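Desk privacy panel

A desk privacy panel, also called a desk divider or desk screen, is an upright board fixed to the edge of an office desk to block the view between people working near each other. Panels are used on shared benches, on desks that face one another and on desks placed against a window or a glass partition. They differ from floor-standing screens in that the desk carries their weight.

Construction

Most panels have a stiff core of board, pressed polyester fibre or acrylic. Fibre panels are usually grey, do not need a separate cover and can be cut with rounded corners. Height is measured from the desktop, although some models also hang below it to hide the legs of the person seated. A long desk may have a single panel along its full length or two shorter ones set side by side.

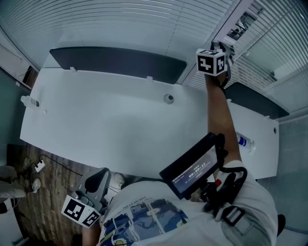
Panels were at first sold with the desk and screwed to its frame. Separate panels became common later, when offices began to change their layouts more often. The Dandholm range, designed by Mateja Nikolaidis, was sold in 4 widths and used the same clip for all of them. Allton made a similar product with a fabric cover that could be taken off for washing.

Fixing

Clips are the usual means of fixing where the desktop must not be drilled. Each clip grips the edge of the top and holds the lower part of the panel in a slot or between two plates. White clips are often supplied for white desktops. Screw brackets are firmer but leave holes, and many rented offices do not allow them. A panel that leans has normally been fitted with its clips too close together.

Cable grommets

Desks used with panels often have one or more cable grommets, which are round liners set into holes in the top. A hole 80 mm across will take most plugs. A smaller grommet near the end of the desk is commonly used for a lamp or telephone lead. The panel should be placed so that it does not cover either opening.
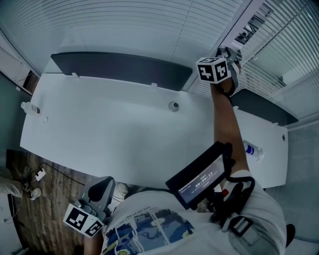
Cleaning

Fibre panels are vacuumed with a soft brush. Spray cleaner is applied to a cloth first, as liquid sprayed straight on to the panel can leave a ring. White desktops show marks readily and are wiped with a damp cloth.

See also

Cubicle
Modesty panel
Office partition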